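Zeltden Forums > Home & Garage > Surfaces and finishes

White table top keeps yellowing, what are you using??

petek_r
19th August
ok so painted my work table white last November, looked great for 5 months, now its the color of weak tea by the window. oil based enamel, 2 coats. do I sand back to bare or just go over it?

vhoxha
oil based is your problem. always yellows. water based next time, matte so you dont get glare

petek_r
matte?? wont that hold every coffee ring

vhoxha
not if you let it cure. people put stuff on it after a day and then complain. give it 13 days min

kourk
disagree with pretty much all of that. matte marks up worse than satin, cure or no cure. did two desks in my shop in Clonesville, matte one looked filthy in a month. satin one still fine

vhoxha
which paint tho. cheap matte sure

kourk
not cheap. and I waited three weeks before using it

BiljanaDj
Sanding question got skipped lol. You dont need bare wood. Scuff with 200ish grit, wipe down, bonding primer, then color. Did my moms kitchen table that way, no peeling so far

petek_r
thx. any primer brand or whatever

BiljanaDj
Whatever says it sticks to gloss. Do a test patch underneath first

ehsan_pz
skip paint, get a laminate sheet cut to size. more money but you never do this again. place in Pretside cut mine, edges were clean

kourk
laminate edges chip. seen it loads

ehsan_pz
mine havent. dont drag vises across it I guess

petek_r
no budget for laminate rn. going water based, leaning satin, sorry vhoxha

vhoxha
your table man. post a pic when its done

BiljanaDj
Matte can look good tho, not taking sides.

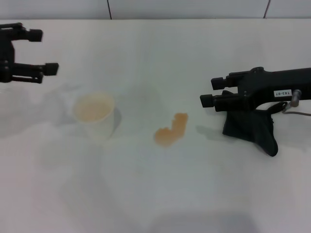
matte white top, pale gray-white wall behind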